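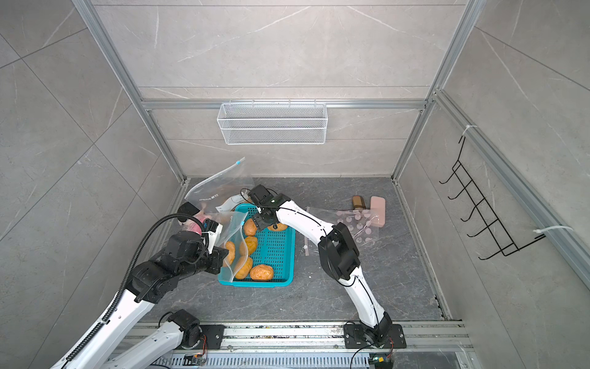 Up way too early again, because I went to bed thinking about the bag and woke up thinking about the bag. Coffee, toast, in by 7:40, and I had the logs open before my coat was off.

So the thing that's been driving me nuts all June is the handoff in the planner. One arm hangs on to the zipper bag, the other arm goes down toward the teal basket, and somewhere between those two jobs the left side decides it's finished and relaxes its grip. Sometimes it waits for the right arm, sometimes it doesn't! I had been blaming perception (clear plastic, shiny creases, depth values that look like somebody sneezed on them) and I spent most of last week in the segmentation code being mad at plastic.

Wrong place. Jeanine came by, leaned on my desk for maybe a minute and asked why the left and right controllers were reading two different clocks. Well. They were. The left one stamps its messages when they're sent, the right one when they're received, and I wrote both of those, six months apart, apparently as two different people. The gap was 149 milliseconds on a bad stretch, plenty for the left side to believe the right side had already said "done."

Fixed the stamps before lunch. Then I went through 631 saved runs with the new timing, just replaying the messages, and the early release flag dropped to 16. I sat there grinning at a terminal like a fool. Jeanine looked at the 16 and said "what are those?" (of course she did) and I don't know yet. I opened four of them and they all have the gripper width reading jump right when the film bunches up between the fingers, so maybe perception gets a little of the blame after all.

Ate a sad burrito standing up. The Barbosa people called about the Drilthorpe demo and want to know if the planner can take a list of goals in any order. I said yes, which is sort of true. It takes them in any order and then sorts them into the order it likes.

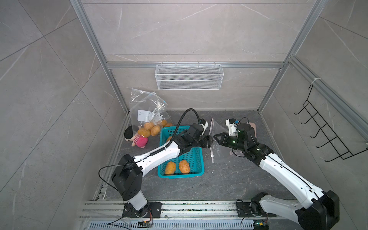
Afternoon was all about two grippers on one bag. The old code treats both arms as separate trees that happen to politely avoid each other, and that's fine until they're sharing something floppy. I've started writing a little shared node, Keria for now because I needed a folder name, that keeps one target for the opening and lets each arm work out its own half. If one side lags, the other side slows down with it. I had it at full gain the first time and the wrist commands buzzed like an electric toothbrush, so that got turned down fast.

Also the config file is now 1,007 lines. I scrolled through it looking for one speed limit and found it defined in three places with three values. Tomorrow I'm going to sit down and cut that thing in half, I mean it this time.

Bernine build broke at 5:15, somebody bumped the message library without telling anyone. It was me. Reverted it, pushed, went home in the rain and forgot to buy milk.

Still need to open the other twelve.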